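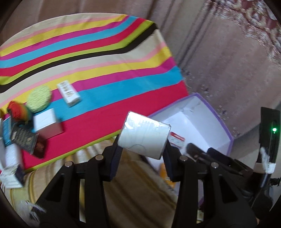
Figure 1. White carton with a glossy broad face, held at two opposite sides.

Lollside Institute of Applied Studies
PKG 491 Packaging, Distribution and Retail Supply
Course handout, Unit 6: Secondary Wraps, Cartons and the Shelf-Ready Unit
Issued September 2025

Purpose of this handout

This handout supports the lectures and the tutorial for Unit 6. It is to be read together with the assigned chapter in the course reader. Students are expected to know the terms set out below before attending the tutorial, as the case exercise assumes them.

Levels of packaging

Packaging is conventionally divided into three levels. Primary packaging is in direct contact with the product: the bottle, the sachet, the tube. Secondary packaging groups or encloses the primary pack and usually carries the branding seen by the shopper. Tertiary packaging is used to move goods in bulk and is normally removed before the goods are displayed.

The boundaries are less firm than the definitions suggest. A folding carton around a glass jar is secondary packaging. A folding carton containing a dry product with no inner liner is primary packaging, although it may be identical in board grade, print and dimensions. Classification depends on function within the pack, and students should justify the level they assign when completing written work.

Folding cartons

The folding carton is cut and creased from a single sheet of paperboard, printed flat, glued along one side seam and delivered to the packing line collapsed. Common board types include solid bleached board, folding boxboard and white-lined chipboard. The choice among them involves stiffness, print surface, odour, recycled content and price.

Grain direction deserves particular attention. Paperboard is stiffer along the machine direction than across it. In most upright cartons the grain runs around the body, at right angles to the vertical creases, so that the panels resist bulging. A carton laid out with the wrong grain may pass inspection when flat and then bow once it has been filled and stored in humid conditions.

Creases are formed by pressing a rule into the board over a channel. A well-formed crease allows the board to delaminate internally and fold without cracking the printed surface. Cracking along the fold is among the more frequent complaints made to carton suppliers, and its causes include low moisture content, worn creasing rules and heavy ink coverage over the fold line.

Film overwrap

A transparent film may be applied around a finished carton for several reasons. It gives evidence of tampering, protects the print from scuffing, slows the passage of moisture and, in some categories, is regarded by customers as a sign that the goods are new. Tea, fragrance, confectionery and playing cards are long-established users.

Overwrap should be distinguished from shrink wrap. In overwrapping, a cut length of film is folded around the carton and heat-sealed at the ends and along one seam. In shrink wrapping, a loose sleeve or bag is sealed and then passed through a heated tunnel, where it contracts to the shape of the contents. Overwrap generally produces flatter faces and neater end folds. Shrink film tolerates irregular shapes but may distort a light carton if tension is excessive.

Biaxially oriented polypropylene is the usual overwrap film. Polyolefin films have displaced polyvinyl chloride in much of the shrink market. Cellulose-based films remain available at a higher price and are specified where a compostable claim is sought, subject to certification of the complete pack, including adhesives and tear tape.

Appearance faults in film

The following terms are used in this unit when reporting faults.

Wrinkling: fine lines in the film, commonly associated with uneven tension or misaligned folding plates.
Dog ears: projecting corners of film left after shrinking.
Haze: loss of clarity across a panel, often a property of the film and sometimes a result of overheating.
Burn-through: holes at the seal caused by excessive temperature or dwell time.
Open seal: a seal that separates under light finger pressure.

Glare is not a fault. Inspection should nevertheless be carried out under diffuse light, as reflection from a glossy panel can conceal wrinkling and scuffing. The inspector should turn the pack through more than one angle before recording a result.

Shelf-ready units

Retailers increasingly require that goods arrive in a tray or case that can be opened and placed directly on the shelf. The requirement shifts labour from the store to the packing line and places new demands on the case: it must be strong enough for transport, easily opened without a knife, and presentable once opened. Perforation strength is the usual point of compromise. A perforation that tears cleanly in the store may also fail on the pallet.

Case exercise

Zendis is a packer of loose-leaf tea. Its Maihi range is sold in overwrapped cartons through independent grocers and one pharmacy chain. The distributor, Lernus, has proposed that the film be removed and replaced with a paper seal across the opening flap. In the most recent reporting period Lernus returned 2,421 cartons to Zendis, the majority recorded as scuffed or crushed at the corners. Returns were not separated by cause.

Students are to prepare a memorandum addressed to the operations manager at Zendis. The memorandum should consider whether the returns data support any conclusion about the film, what further records ought to be requested from Lernus, and how the change would affect moisture protection, given that the tea is held in an unlined carton. A recommendation is required, and it may be conditional.

The memorandum must not exceed 2 pages, excluding references. Sources are to be cited in the style set out in the course outline. Submissions are due in the second week of October through the unit page. Extensions are granted only under the Institute's special consideration policy and must be requested before the due date.

Tutorial preparation

Each student should bring one empty folding carton from home, opened flat along the glued seam. Cartons will be used to identify grain direction, crease quality and board type. Food residue should be removed beforehand. Safety scissors and rulers are supplied; craft knives are not permitted in the tutorial room.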